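How do I keep a white table from turning into a dumping ground (and get the scuffs off)?

Posted by Nalteo

Hi all, long-time reader and first-time poster, so please be gentle! We bought a plain white table in August, thinking it would be the one calm surface in the house. You can guess the rest. A spoon, a box of candy (弹立方, very chewy, I blame my sister), a glasses case, a scrub brush, a marker pen, a snack bag... it all just seems to land there and settle in.

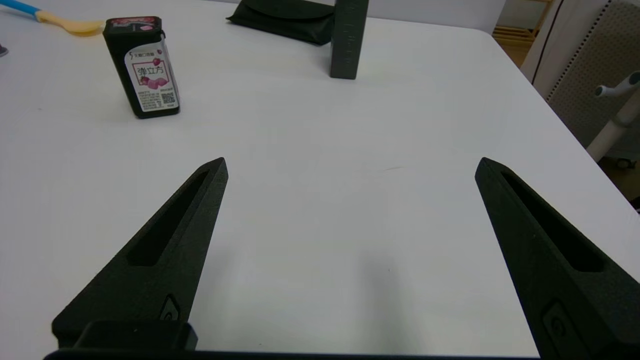
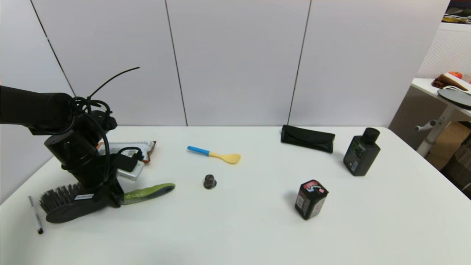
My two problems:

- Where does all this stuff go? We don't have drawers in that room, and I don't want a giant basket that becomes a second dumping ground.
- There is a light scuff mark on the top and I'm nervous about scrubbing it. Is that brush too stiff for a smooth white surface?

Thank you so much in advance, and sorry for going on!

Timo Thiele
September 12, 2021

Hello and welcome! Oh, I know this table. I have lived with this table. We had a white one for 8 years and raised two boys around it, so let me tell you what worked for us.

Start with the scuff. Please leave the brush for the sink or the grout, as stiff bristles can dull a smooth top and then it grabs dirt even worse. Take a soft cloth, warm water and one drop of dish soap, and rub gently in small circles. If the mark is still there when it dries, try a little baking soda mixed to a paste, but test it underneath first, near a leg. Go easy, wipe it off with clean water and dry it.

As for the clutter, I would sort it by where you'd use it next. Spoon and snacks go back to the kitchen, and roll the bag closed with a clip while you're at it. The brush goes under the sink. Then you're left with the glasses case and the pen, and those can share one small tray, the kind you'd put under a plant. Ours held 4 things and that was the rule, so if you wanted to put a fifth thing in, you had to take something out (my boys argued about this more than you would believe!). And keep the cap on that marker, because ink on white is a whole other evening.

Hubáček

get a smaller table. less room for junk

Ornedholm

Timo has it mostly right, but I'd skip the baking soda if the top has any shine to it, since I took the gloss off a desk that way and it still bothers me. A plain white eraser took a shoe mark off mine with no water at all. For the odds and ends I use a narrow wall shelf with a few hooks under it, and I do a quick clear-off every night before I turn out the lights. Some nights I forget and it's fine.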